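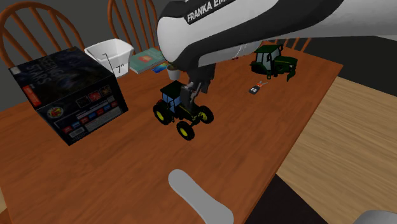 When Diễm Cù got the key to her grandmother's house in Erkberg, it came in an envelope with 12 coins and a bus ticket that was older than she was. She put the coins in her pocket. The ticket she kept in her hand during the whole walk up the hill.

The house smelled of camphor and old rice. Her neighbor, Kolbrún Hedegaard, was waiting on the steps with a pot of soup wrapped in a towel.

"You are late," said Kolbrún. "She also was always late."

They went in together. In the kitchen the clock had stopped at twenty past four, and neither of them touched it. Kolbrún warmed the soup and told her about the winter when the road was closed and the grandmother gave English lessons to half of the street, although her own English was very small. She taught them songs. She taught them to say "I beg your pardon" in the voice of a queen.

"Did she speak about me?" asked Diễm.

Kolbrún took a long time with the salt. "She spoke about your letters."

Diễm had written only one letter. She was nine years old then, and her mother had held the pencil with her.
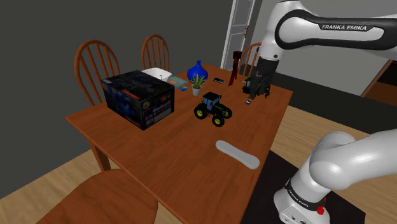

After the soup she climbed to the bedroom. Under the bed she found a biscuit tin, and inside the tin were 67 envelopes, all with her name on them, all with stamps, none of them sent. The first had the address of the apartment in Huvlow, where they lived before the divorce. The next ones had only the name. Her grandmother had not known where to send them, but she had bought the stamps anyway.

Diễm sat down on the floor. It was June, and the light stayed in the window until very late. She opened the one on the top. The paper said that the plums were good this year, that the cat of Mr. Thakur had stolen a fish, and that Diễm must eat more. The second one said that the plums were bad. In the third, the cat had died and there was already another cat.

From the kitchen came the sound of plates, and then Kolbrún singing one of the songs, with the wrong words in the second line. Diễm knew the right words. She did not know from where she knew them.

"Do you stay the night?" Kolbrún called up the stairs.

"I beg your pardon?" said Diễm, in the voice of a queen.

The singing stopped. For a while there was no sound in the house at all, and then a chair moved, and Kolbrún started slowly to come up. Diễm pushed the tin to one side to make a place for her on the floor, and took out the fourth letter.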